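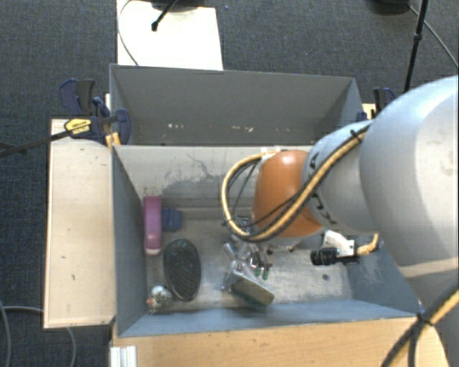
A margin call is a request from a broker for a customer to add money to an account whose value has fallen below an agreed level. It comes up wherever people trade with borrowed funds, whether they are buying shares, currencies, or contracts on wheat and copper, and it is one of the older customs of the trading world. The money a customer puts down is called margin, and it works as a cushion between the customer's losses and the broker's own pocket. Textbooks like to explain it with containers, imagining two bins side by side with a shared edge between them: one holds the customer's own money, the other holds what the broker has lent, and a loss has to empty the first before it can spill over the edge into the second. The margin call comes while there is still something left in the first bin, and the whole art of setting margin levels lies in deciding how much that something ought to be.

Initial and maintenance margin

Two levels matter in most accounts. The initial margin is what the customer must have on hand to open a position in the first place, and the maintenance margin is the smaller amount that must stay there for as long as the position is open. Suppose a customer opens a position worth $100 and puts down $20, borrowing the rest. If the price slips a little, the loss comes out of the $20, and nothing much happens beyond a bit of worry. If it keeps slipping and the customer's share reaches the maintenance level, the broker sends word that more is needed. Usually the customer has to bring the account all the way back to the initial level in futures trading, while in many share accounts it is enough to climb back above the maintenance level. The difference catches out a good many newcomers (and a few old hands too, it must be said).

How a call is made

In the days of paper ledgers a call really was a call, made by telephone, or before that by a messenger or a telegram. Today it tends to arrive as an email or a notice on a phone screen. The time allowed for an answer varies a great deal. The Rivstead house, a small commodity broker that kept its account book by hand well into the computer age, gave its customers up to 48 hours and was known for its patience. Online firms such as Plulel work much faster, and on a wild morning the notice and the sale may be only minutes apart. Most customer agreements let the broker sell without any notice at all, a clause that is printed plainly enough but seldom read over breakfast.

Forced sales

When the money does not come, the broker closes some or all of the customer's positions. This is called liquidation, or a forced sale. The broker generally picks which holdings go, and it has no duty to wait for a kinder price. If the market has jumped so far that the sale does not cover the loan, the customer may owe the remainder. Some places require negative balance protection for small customers, under which the loss stops at whatever was in the account.

Forced sales can also feed on themselves. Selling pushes the price down, the lower price sets off further calls, and so the thing goes round again. The writer Jalen Mbeki, in his friendly little history of the Melnychuk grain exchange, called this "the staircase" and described 14 accounts closed there in a single January afternoon, each one helping to tip the next.

Keeping clear of a call

Customers who wish to avoid the experience often hold spare cash in the account, borrow less than they are allowed, or place a stop order that sells at a chosen price. A stop order gives no promise about the price received in a fast market.

See also

Leverage
Short selling
Clearing house
Jullodora rule (commodity margins)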